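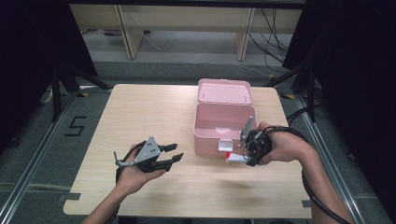

Hand-held grippers, an open pink box and a small tube at one of the Prolesberg tables.

Khải Võ doesn't like the word "teaching." Too grand. What his group at the Prolesberg lab does all day is pick things up and put them in boxes, by hand, a gripper in each fist, and let the arms learn from the recordings later.

The method is called Nulard. No robot in the room while the data gets made — just a person, two grippers, a table. The older way was to steer a real arm from a console. Slow. Tiring. A good operator got 12 clean runs before wanting lunch.

So they dropped the arm. With the hand-held pairs the group gathered 4000 runs between April and July, and threw out nearly half. Dropped items, hands that drifted out of view, a lid nudged by a sleeve. Võ is strict about it. "A bad run is worse then no run," he says, already walking to the next table.

What's left, 2000 runs, went into training. Then the test: a two-armed robot, boxes and tubes it had never met. It packed the item correctly in 91 percent of trials. Soft tubes were hardest. They roll, they squash, they lie flat where a fingertip can't get under. The recordings helped there, Võ thinks, becuase people tilt the wrist without noticing and the arms picked up the tilt.

Not everyone is sold. Grindero, a rival group across town, argues that human wrists bend in ways a cheap arm never will, and some motions just don't carry over. Võ agrees, partly. His fix is a filter that tosses any motion the arm can't reach. Crude, he admits. It stays in until something better shows up.

Next is closing the lid. Latches are small and stiff, and the first attempts went badly — one arm holding the base, the other shoving the whole box off the table. Võ wants another month of recordings before he tries it again.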